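Last updated: 5/30/25

4. Findings

4.1 Who decides to call

The records from the two cities contain 412 calls from small stores in Vurstead and 611 from small stores in Istthorpe. All of them concern a dispute over payment, a suspected theft, or a request that a person leave the premises. In both cities the call was most often placed by the employee at the register. Owners who spoke to us tended to describe calling the police as a matter of store policy, while employees described it as a matter of judgment. The difference held even when the owner and the employee worked in the same store and were speaking of the same event.

Written policies were uncommon. Where they existed, they were usually a single sheet kept near the register or in the back office, and they listed the events that should lead to a call. Few of them said anything about what the employee should do while waiting for officers to arrive, or whether a call could be withdrawn if the dispute was settled in the meantime. One Vurstead owner had added a line in pen telling staff to offer the customer a chance to pay by other means first. Employees at that store knew the line and quoted it to the interviewer from memory.

Employees in the Barua district of Istthorpe reported the greatest uncertainty. Several said they had been told by a supervisor to call in every case and by a coworker never to call at all. Newer workers generally followed the supervisor. Workers with longer service followed neither rule strictly and based the decision on whether they knew the customer, how busy the store was, and how late in the evening the event took place.

The question of legal duty came up often and was often misunderstood. Many of those interviewed believed that a store could be fined for failing to report a small theft. Neither city has such a rule. When this was explained at the close of the interview, some owners asked for it in writing so that they could show it to their staff. A smaller group said that it would make no difference, as their insurer or landlord expected a police report in any event.
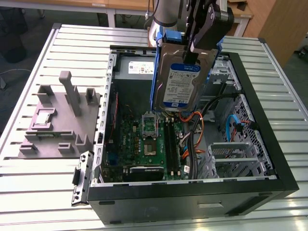 4.2 What the store keeps afterward

Once a call has been made, the store becomes a holder of evidence. Most owners did not think of themselves in these terms. They spoke of "the video" as something the police either asked for or did not ask for, and they seldom knew how long their own system would hold it. In the Istthorpe sample, recordings were kept on a desktop computer in the back office in most stores, and on a dedicated recorder or a remote service in the rest. The Vurstead stores showed a more even split.

The practical effect of this arrangement is that the period for which video survives is set by equipment and default settings. The owner has usually made no decision on the matter. A store that records continuously from several cameras will overwrite its oldest material sooner than a store that records only on motion. Officers told us they were aware of this in general but did not ask which kind of system was in use when they took the first report. A request for video made after the first visit therefore carried a risk that the material would already be gone.

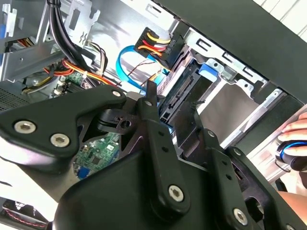 Figure 2. Black gripper links in the interior of an open desktop computer case; part of a green circuit board shows between them.

Munasinghe conducted the interviews on this point in Vurstead and Joubert conducted those in Istthorpe, using the same set of questions. Jamila Munasinghe noted in her field summary that owners often offered to show the recording system before they were asked about it, and that the offer was usually followed by some difficulty in opening the software. In several stores the only person able to play back a recording was a relative or a former employee. Thandeka Joubert found the same pattern in Istthorpe, along with a second one: owners there had sometimes handed over an entire computer because they did not know how to copy the part that was wanted.

Handing over a computer is a serious cost to a small store. The same machine may hold payroll, supplier accounts, and tax records. Owners who had done so described being without these records for long periods, and two said they would not make a police call again for a minor matter. We did not find any written guidance in either city telling officers to prefer a copy over the original machine, although supervisors in both departments said that this was their preference. 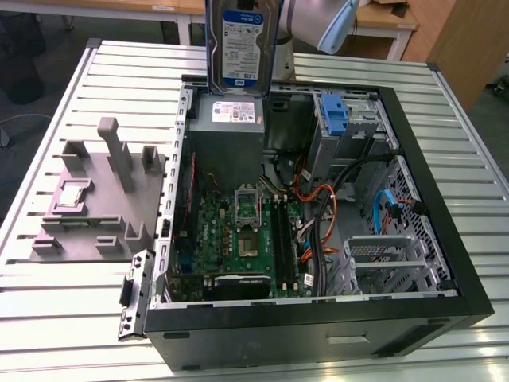

Retention rules for business video differ from those for police video, and the difference is a source of confusion on both sides. Police recordings in Istthorpe are governed by a published schedule, while a private store may erase its recordings whenever it chooses unless it has received a formal notice to preserve them. Capacity does much of the work that a rule would otherwise do. A desktop drive labeled 1.0TB, such as the one held upright over the open case, will hold a fixed quantity of material and no more, and the number of days this represents depends on how many cameras are feeding it and at what picture quality. Few of the owners we interviewed could state the capacity of their own system, and those who could had generally looked it up after an earlier request. We suggest that the capacity and recording mode be noted at the time of the first report, since this would allow the investigator to judge how quickly a preservation notice must be sent.

4.3 Notices to preserve

A preservation notice is a short letter asking the store to keep certain material until it can be collected. Vurstead uses a standard form. Istthorpe leaves the wording to the officer, and the notices we were shown ranged from a formal letter to a few lines on the back of a business card. Owners treated both as binding, but they were much less sure of what the shorter ones required. Several had kept the card and lost the video.

The Binisance system, adopted by the Vurstead department in April, sends the form to the owner by e-mail and records whether it has been opened. Officers regarded it favorably. Owners were more divided – many do not read e-mail during store hours, and some had given the department an address that they no longer used. A paper copy left at the register was still the method they trusted most, and in our view it should be kept in use alongside the electronic one.

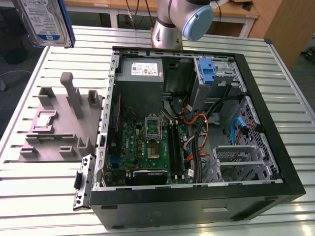 Language was a further obstacle. The Vurstead form is issued in English only, and owners who read another language more easily relied on customers or family members to explain it. This raises an obvious concern where the customer has some connection to the dispute. In one such case the person who translated the notice was a friend of the man against whom the call had been made. The owner saw no difficulty in this, and there is no sign that the notice was wrongly explained, but a department should not depend on arrangements of this kind.

The length of the preservation period also deserves attention. The Vurstead form sets no end date. Owners who had complied with a notice said that they were never told when they could release the material, and some were still holding it after the matter had been closed. The cost in any one store is small. Over time, however, it leads owners to regard the notice as something that can be ignored, and this view was stated openly in three of the Barua interviews with regard to the informal notices used there. A closing letter, sent by the same means as the notice itself, would meet most of these complaints. The likely cost to each department is considered in Section 5, together with the limits of the interview sample.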